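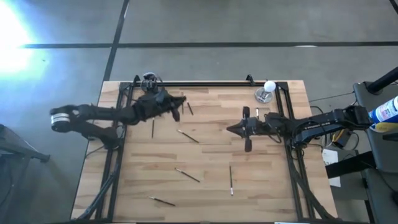
Mid-episode on the pen task, both arms over the bench.

Two-arm pen pickup: 762 demos in, what I'd do differently, and a question about resets

benchrat_eirini
Joined: February 2020

Hi all! Long-time reader, finally have something worth posting. I've been gathering demonstrations on a two-arm setup and I am having way too much fun with it, so fair warning, this is long.

The task is dull on purpose. Dark, skinny things (pens, thin brushes, whatever was in the drawer) get scattered on a butcher-block top, and the arms have to pick them up one at a time and hand them across. Left picks, right receives, or the other way around depending on where the piece is lying. I teleoperate the whole thing, save the joint positions and the overhead video, and train a policy on that.

I'm at 762 saved episodes. The first policy I trained on a small early chunk was terrible in a really instructive way: it went to the middle of the table every single time, no matter where the pens were. I went back through the videos and sure enough, I'd been dropping the pens from the same spot with the same hand, so they nearly always ended up in the middle. Since then I scatter from all sides and I've started pushing a few pieces right up to the gripper tips or down near the front edge. The next policy was so much better. It reaches! It goes after things! I may have yelled.

Stuff I want opinions on:

1. Do you save the episodes where you fumble and recover? I've been keeping them.
2. Is it worth clearing the junk off the bench (I've got a bulb and a couple of shiny metal bits at the far side of it) or do you leave it in?
3. How many pieces on the table per episode?

I'm aiming for 2,000 before I call the set done. Tell me if that's silly.

Eirini Andreadis

-----

mossgate
Nice work! On 1, yes, keep them, all day long. Recoveries are the best thing in my data. A policy trained on nothing but clean grabs has no idea what to do once it's a half inch off, and it will be a half inch off.

On 2, leave it in. You want it to cope with clutter.

-----

torque_and_tea
Going to disagree with mossgate on 1, at least partly. It depends on what the fumble looks like. If you bumped the pen, paused, backed off and came in again, fine, good data. If you stabbed at the table four times in a row getting annoyed, all you've taught it is stabbing. I made that mistake on a cable task and ended up with an arm that tapped the bench before every grasp like it was knocking on a door. I had to go back and throw out 114 episodes.

Watch them at double speed. The bad ones stick out.

-----

mossgate
ok that's fair, I should have said recoveries and not fumbles. I still think people throw out too much. There's a guy in the Sekstead thread who cut his set in half because the grasps "weren't pretty."

-----

kamoah
Korkor here. I love this task, and I want to push on the thing you didn't ask about, which is contrast. Dark grippers, dark pens. With one short piece by the left tip and another standing behind it in your picture, I had to look twice to tell where the finger stopped and the pen started. If I can't tell, your network is going to have a rough time in exactly the moment that matters.

Two cheap things to try:

Wrap a bit of light tape around the last part of each finger. It took me five minutes and it helped more than a week of fiddling with learning rates.

Mix in some pieces in other colors. Keep the dark ones, just don't let them be the whole set.

Also watch that glare on the floor at the upper left. It's off the bench so it may never bite you, but if it moves through the day the network can pick up on it. I crop hard to the tabletop and throw the rest away.

-----

benchrat_eirini
Korkor, the tape idea is so simple I'm mad at myself. Doing it tonight.

The glare does move. I record at whatever hour I've got free, so it's all over the place between sessions. I was telling myself that was healthy variety?

torque_and_tea, went and watched a batch at double speed and yep, there's a stretch where I'm clearly tired and poking at everything. Those are going.

-----

kamoah
It is healthy variety, as long as it isn't tied to something else you changed. If every late session also has the pens over on one side, then you've got a problem. I keep a plain text file with the hour, how I scattered, and how many pieces. That's the whole system.

-----

torque_and_tea
Don't crop too hard though. Your elbows hang way out past the table edge on both sides. If you only feed it the tabletop, the joint readings have to carry all of that. They probably can, but I've had better luck keeping the full arm in view at lower resolution plus a tight crop on the grippers as a second input.

-----

kamoah
We've had this argument before, haven't we :) My joint readings are good, so I trust them. If yours drift, then sure, keep the elbows.

-----

torque_and_tea
Mine drift like crazy. Used motors.

-----

pell_hobby
New here, maybe a dumb question. Why two arms for picking up pens? Couldn't one do it?

-----

benchrat_eirini
Not dumb! One arm could clear the table fine. What I'm after is the handoff. The picking up is how I get lots of different starting grips for free: sometimes it has the pen by the end, sometimes by the middle, sometimes at a weird angle, and the other arm has to work out where to take it. That's the part I find so cool to watch. The second arm sort of waits, then tilts a little, then goes.

-----

pell_hobby
Ahh ok. That does sound cool. Are you doing the controlling with a game pad?

-----

benchrat_eirini
No, I have 2 small leader arms that I move by hand and the big ones copy them. I tried a game pad first and every motion came out one axis at a time, very boxy. The policy learned to be boxy too.

-----

lars_on_rails
On question 3: vary it. I did a fixed count for ages and the policy would sort of wander once it got to the end, hunting for the one it thought was missing. Now I do anything from one piece to a big handful, and I always include some episodes where the arms go home and stop. Teaching it when to be done is a separate thing to teach.

As for 2,000, I'd stop well short of that and train first. Train every couple hundred, see where it fails, then go collect exactly that. You might find you need fifty episodes of pens near the rails and hardly anything else.

-----

mossgate
Big yes to this. Though I'd still go for the big number eventually. Plateaus on my Trendus set kept turning out to be not real plateaus.

-----

lars_on_rails
Mine was real. Different tasks, I guess.

-----

benchrat_eirini
This is so helpful, thank you everybody. My plan for June 2020: tape on the fingers, some lighter pens, a log file, a train run every 200 episodes, and a bunch of "go home and stop" endings. I'm also keeping the elbows in view for now, sorry Korkor, but I'll save the full video so I can crop later and compare.

My one leftover question is resets. Scattering by hand between episodes takes me nearly as long as the episode does. Has anyone had the arms do their own scattering?

-----

torque_and_tea
I tried it. Scoop and drop with the grippers. It saved my back, but the piles all came out looking alike, so you're right back at your middle-of-the-table problem. What worked better was running the task backward: pick up a piece, put it down at a random spot, and record that too. You get a reset and a demo out of the same minute.

-----

benchrat_eirini
Oh that is GOOD. Trying that first thing.

-----

kamoah
Post the success rates when you have them, even the ugly ones. And save a few scatters you never train on, same layouts every time, so you can compare runs. I mark mine on a sheet of paper.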